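### 4.2 Moisture uptake in stored willow

Samples were drawn from two growing sites, Herkside and Drellance, and held in the same unheated store from December onward. 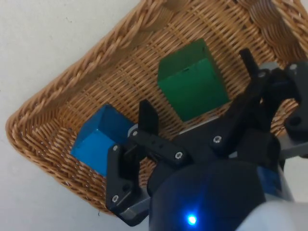 Moisture content was measured by oven drying at 60 °C until two successive weighings agreed. Of the 637 rods tested, those from Drellance took up water faster in the first days of soaking, but the gap closed before the end of the trial. Bark-on rods were slower at both sites.

**Figure 4.** Woven basket with a braided rim and a crisscross base.

Rod diameter explained more of the spread than site did. The Vass model, fitted without a bark term, underestimated uptake in thin rods – the same bias reported for the Domasmont trials. Adding the term removed most of the error at the butt end and little of it at the tip, where the pith takes up a larger share of the section.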